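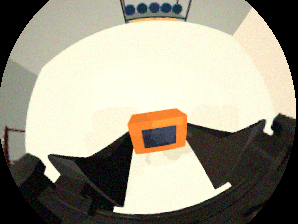
How Do You Buy a Robot?

By Zuleica Vieira

A robot costs a lot of money, so people plan for a long time before they buy one. They start by asking one question: what job should it do?

Picture a small factory called Gesiner, in the town of Plulville. The people there pack small parts into boxes. They want a robot arm to pick up each box and put it on a shelf.

First they make a list. How heavy is the heaviest box? How wide is it? How far away is the shelf? A robot's hand is called a gripper, and many grippers have two fingers that close on an object from both sides. If the fingers can't open wider than the box, the robot can't pick it up that way. Gesiner's boxes come in 3 sizes, so the gripper has to fit all of them.

Next they try the job on a computer. This is called a simulation. It works a bit like a video game, with a pretend robot, a pretend table and a pretend box. If the pretend robot drops the box, nothing breaks. The team can swap in a different gripper or move the table and run the test again. They might do this 600 times before they spend money on a real arm.

Then comes the budget. A budget is a plan for money. The arm is the biggest part of it, but there are other things to pay for:

The gripper, which is often sold separately
A strong table or stand
A safety fence or sensors
Lessons for the workers
Spare parts and repairs

Gesiner has 33 workers, and 2 of them will learn to run the robot. Their lessons go in the budget too.

After that, the team asks more than one seller for a price. A low price is not always the best deal. One seller may include repairs and another may charge extra for them — you have to read the whole offer.

Last, they choose a date. Robots can take months to arrive. If Gesiner wants its arm working in July, the order has to go in well before then.

Try it yourself: choose a chore at home and write a shopping list for a robot that could do it.

Comments

Holanda: My class did the shopping list. Most of them wanted a robot for folding socks.

Breltthorpe Kid: does the robot need lessons too

Zuleica Vieira: Yes, in a way. Somebody has to program it, and that time costs money. I should have put it on the list.

This site uses cookies. Accept all | Manage settings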